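The Tag Reader

By half past six in the evening the only light left on in the Plerkbridge building was ours, and I was eating cold dumplings out of the lid because Custódio Moreira had borrowed the container to hold screws.

"Run it again," he said.

"It's the same run."

"Then it'll be the same number, and I'd like to see it twice."

I ran it again. He pulled his stool over, the one with the bad castor, and the two of us watched the bar creep across the screen like a couple of kids waiting on a kettle.

I should say what we were waiting for, or none of what comes next will seem like much. We had an arm that folded washing. Everyone has an arm that folds washing now, and ours was slower than most. What we wanted was for it to know what it was holding before it decided how to hold it. Wool one way, cotton another, the slippery stuff some third way that we were still arguing over. The tag would tell you, if you could read the tag. So for most of a year we had been teaching the thing to find a tag, hold it flat and read it with the little wrist camera, and for most of a year it had been failing, beautifully and in great variety.

Tags curl. They fold under themselves. They hide in side seams, and the moment you get a fingertip behind one the whole garment swings and takes it away from you. Leitão, which was what we called the arm (it means suckling pig, Custódio told me, and it was pink when it arrived), would chase a tag around a jumper for a full minute and come up with a cuff.

The rival method was Nenulitz. Nenulitz was a good lens, a bright ring light and a great deal of patience, and the group upstairs loved it. Hold everything still, focus, shoot, read. It worked a treat on a tea towel. On a blanket with any weight to it you could go and make lunch.

My idea, and I'm going to claim it because I was told for three months that it was silly, was to stop holding still. Let the wrist keep moving. Take whatever the camera gives you, smeared or dim or half off to one side, and keep all of it. Any one look is hopeless. But a printed square blurred this way and then blurred that way is still the same printed square, and the arm knows to a hair how its own wrist moved in between. Put the looks together with the movement and the square starts to come back. I called it Wivov, after nothing at all. I'd mashed the keyboard to name the folder and then it was in all the scripts.

"Silly" was Custódio's word, by the way. He said it very kindly. He'd said it in April, over the good coffee, and then gone off and rebuilt the wrist mount so I could try it.

We had 2,413 looks in the set by then. I knew them the way you know the houses on your own street. I could scroll through at speed and say bath mat, bath mat, somebody's cardigan, the fleece with the pilling, the dreadful orange thing. Most of them were what you'd bin if they turned up on your phone after a holiday. Upstairs would have binned them. Their rule was that anything under a certain sharpness never got as far as the reader, and it was a sensible rule, and it threw out nearly everything I cared about.

"What's your favourite?" Custódio asked. The bar was at two-thirds.

"My favourite what?"

"Bad one. You must have a favourite bad one."

Of course I did! I had it pinned to the corner of my second screen, where other people keep the dog. 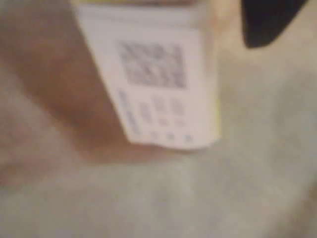

He leaned in and took his glasses off, then put them back on. The bar ticked over.

"You can't read that," he said.

"No."

"I can't read that."

"No, and neither can Nenulitz. But you know there's a code. You'd bet your bike there's a code."

"I would bet your bike."

"So that's information! It's got a place and a size and a lean to it. Give me another one from a few millimetres over and I know more than I did. That's the whole trick, you just have to be greedy about it."

He made the noise he makes when he's started doing sums. I've worked beside that noise long enough to love it. He picked up a pen and found no paper and drew on the dumpling lid, an arc for the wrist and a lot of little crosses along it, and asked what happened if the cloth moved as well as the camera. I told him that was the ugly bit. He drew a second arc. We were both bent over the lid, arguing about whether you could treat a tag as a stiff little plank for half a second (I said yes, he said only if it was new), when the fan on the machine dropped in pitch and I looked up.

The run had finished.

79 per cent.

I want to be careful, because I've been in this trade long enough to have been thrilled by a bug. The last time I had a number that good, I'd let the answers leak in with the questions and had to go and tell everybody. So I didn't shout. I opened the list of held-out garments and checked that not one of them had turned up in training. I checked the seeds. Custódio checked me checking. Then he got down the printout from the spring, from the old method on the same pile, and held it beside the screen, and the old method had read 2 in every 10 on the soft goods and given up on the rest.

"Same pile?" I said.

"Same pile. I folded it back into the crate myself."

"By hand?"

"By hand, like an animal."

And then I did shout, a bit. I got up and went round the bench and came back. Leitão was parked with its wrist tucked in, the way it goes when the motors are off, and I patted it on the elbow, where the paint has worn through.

"It's still slow," Custódio said. He was grinning so hard it came out crooked.

"It's terribly slow."

"And it'll fall over on anything that's been through the wash a hundred times. The ink goes."

"I know! I've got a bag of those at home. I've been saving them."

He sat down on the bad stool and looked at the lid with his two arcs on it, and then he turned it round so I could see and started putting in a third, for the ones where the ink goes.

"Have you got them with you?" he said. "The bag?"

It was in the car. I went down to get it.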